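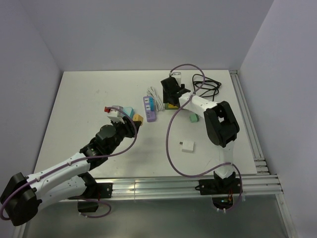 Ticket summary

Product: Vovadell, second printing, with the Buvon companion app
Publisher: Lendia
Purchased from: Ifans (retail store)
Reported by: Iona Dalgleish
Assigned to: Vernon Thibodeau, Game Support
Category: Campaign save / event deck
Priority: Normal, raised to High on Tuesday
Status: Resolved, pending customer confirmation on one item

Problem as reported

The customer plays the Vovadell campaign with a regular group of four. The group uses the Buvon app to keep score, draw events and store the campaign between sessions. At the end of chapter 16 the app saved normally. When the group opened the campaign for the next session, the app displayed the message "Event deck does not match this campaign" and offered only two choices: start over or return to the main menu. The customer chose the main menu.

The customer asks that the campaign be recovered. The customer also reports that the renown track in the app stopped at 100 during chapter 15, although the rulebook gives no upper limit, and asks whether the missing points can be restored.

Information collected at intake

App version: current release at time of report
Device: tablet, shared by the group
Account type: registered, cloud save turned on
Printing: second, confirmed by the mark on the inside of the box lid
Expansions: none
House rules in use: the group allows trading between turns. This does not affect the save file.

Support log

9:10 a.m. Vernon Thibodeau

Ticket opened and assigned. Asked the customer not to start a new campaign under the same name, because doing so would overwrite the cloud copy. Requested the campaign code, which can be found under Settings, then Campaign, then Share Code. Requested a list of the event cards the group has removed from play, if a written record exists.

9:55 a.m. Iona Dalgleish

The campaign code has been sent through the form. We do keep a paper record. One of our players writes down each removed card on the back of the campaign sheet, and I have copied the list into the form as well. I would point out that the sheet and the app agreed at the end of the last session. We checked them against each other before putting the box away, as we do every time. We have not started anything new under that name.

10:20 a.m. Vernon Thibodeau

Campaign code received. The cloud copy opens on the support side and is complete through the end of chapter 16. The file is not damaged. The error comes from the check the app performs when a campaign is loaded, in which it compares the removed cards with the deck list for the printing selected in the campaign settings.

Campaign settings show "First printing." The customer's copy is the second printing.

Asked the customer whether the printing was chosen at the start of the campaign or changed at a later time.

11:05 a.m. Iona Dalgleish

I do not recall being asked which printing we had. When we set up the campaign in July the app went directly from player names to map selection. If there was a screen for the printing, none of us saw it. I have asked the others and they say the same.

11:30 a.m. Vernon Thibodeau

Confirmed with the app team. Campaigns created before the printing screen was added were given "First printing" by default. For most chapters this has no effect, because the two deck lists are the same apart from one card. In the first printing, event 26 is "The Toll Bridge." In the second printing, event 26 is "The Flooded Road," and "The Toll Bridge" was taken out of the deck. Chapter 16 is the first chapter that instructs players to remove event 26 from play by name. The group removed "The Flooded Road," as printed on their card. The app recorded a name that does not appear in the first printing list, and the check failed the next time the campaign was loaded.

Steps tried on the support side, using a copy of the campaign:

1. Loaded the copy with no changes. Error appeared as reported.
2. Cleared the local data and loaded again from the cloud. Error appeared.
3. Changed the printing to "Second printing" and loaded. The campaign opened at the start of chapter 17. Map, player names, items and removed cards all matched the customer's written list.
4. Closed and reopened the campaign. No error.
5. Played through the opening event of chapter 17 and saved. No error.

The printing setting cannot be changed by the customer while the error is showing. Asked for permission to make the change on the live campaign.

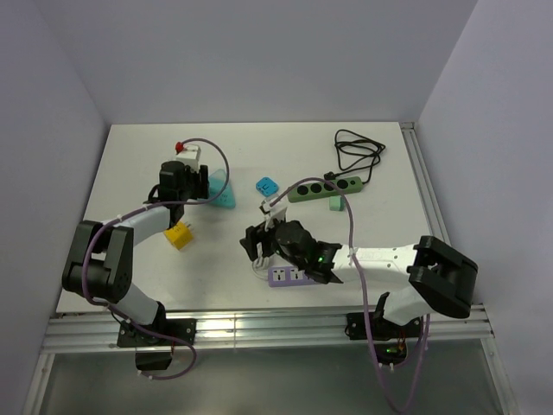

Iona Dalgleish gave permission at 11:50 a.m. and asked that the removed cards be left exactly as they stand, with no attempt to put "The Toll Bridge" back into the deck, as the group has never owned that card and would not be able to resolve it at the table. She further asked whether the events drawn in earlier chapters had been drawn from the wrong list, and whether any of those results would have to be played again.

12:15 p.m. Vernon Thibodeau

Change made on the live campaign. Removed cards left as recorded.

On the question of earlier chapters: the draw history was reviewed from chapter 1. Event 26 was never drawn. All other events are the same in both printings, including their text and their effects. No earlier result needs to be played again, and the group should keep its map and items as they are.

Asked the customer to open the campaign on the tablet and report the result. If the old message still appears, the customer should sign out of Buvon, sign in again and choose "Use cloud copy" when asked. The customer should not choose "Use copy on this device," which still holds the old setting.

1:40 p.m. Iona Dalgleish

The old message did appear. I signed out and in as directed and chose the cloud copy. The campaign opened at chapter 17 and everything appears to be in order. Renown is still showing 100. Our paper total is higher. Please advise.

2:05 p.m. Vernon Thibodeau

The renown matter is separate and has been recorded under its own heading below.

Renown track

The printed track in Vovadell runs to 100. The rulebook states that players who pass the last space should return to the first space and place a lap marker. The app does not support the lap marker in the present release, and the total stays at 100 once it has been reached. Points gained after that are lost from the app's count. Points spent are taken away from 100, which makes the total lower than it should be.

For the customer's campaign, the following was agreed:

The group's paper total will be treated as correct.
The customer will use the paper total when checking renown requirements in chapters 17 and later.
Where the app refuses a choice for lack of renown, the customer may use Settings, then Campaign, then Override Requirement. Use of the override is stored in the campaign log but has no effect on the final result.
Support will enter the correct total once the updated track is released. The customer does not need to open a new ticket for this. 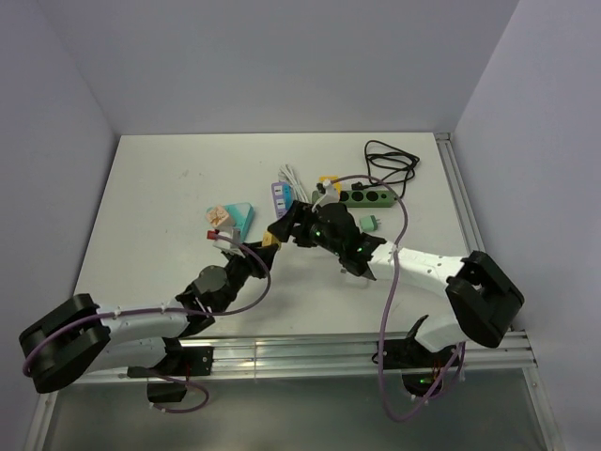

Left arm and small yellow block near the center of the table.

2:30 p.m. Iona Dalgleish

That is acceptable for now. Two of us would like to know whether the final score in the app will be wrong if the update is not ready before we finish. We play once a week and do not skip sessions often. I also wish to note that the store, Ifans, suggested I exchange the box, and I would prefer not to do so if the components are correct.

3:00 p.m. Vernon Thibodeau

The components are correct and no exchange is needed. The second printing deck is complete without "The Toll Bridge." A note has been sent to Ifans so that other customers reporting the same message are directed to Game Support before any exchange is arranged.

If the campaign ends before the update is released, the final score screen will show a renown score based on the app's total. The customer may enter the paper total by hand on the final score sheet at the back of the rulebook, and that sheet is the official record. The ending that is read aloud after the last chapter depends on the map and on items, and renown is not used to select it.

Cause

Campaigns created before the printing screen was added were marked "First printing" by default. The name of event 26 differs between printings.

Fix

Printing setting changed to "Second printing" by support. Cloud copy reloaded on the customer's device.

Advice for players with the same message

Do not select Start Over. The campaign is still stored.
Check the inside of the box lid for the printing mark.
Send the campaign code and the printing to Game Support. Include a list of removed cards if one has been kept.
After support confirms the change, sign out, sign in and select the cloud copy.
Players of the first printing who see this message have a different problem and should open a separate ticket.

Open items

Renown total to be corrected after the track update. Owner: Vernon Thibodeau.
Customer to confirm that the campaign opens without error after the next full session.
App team to decide whether players should be able to change the printing from the error screen. Linked to this ticket, no date set.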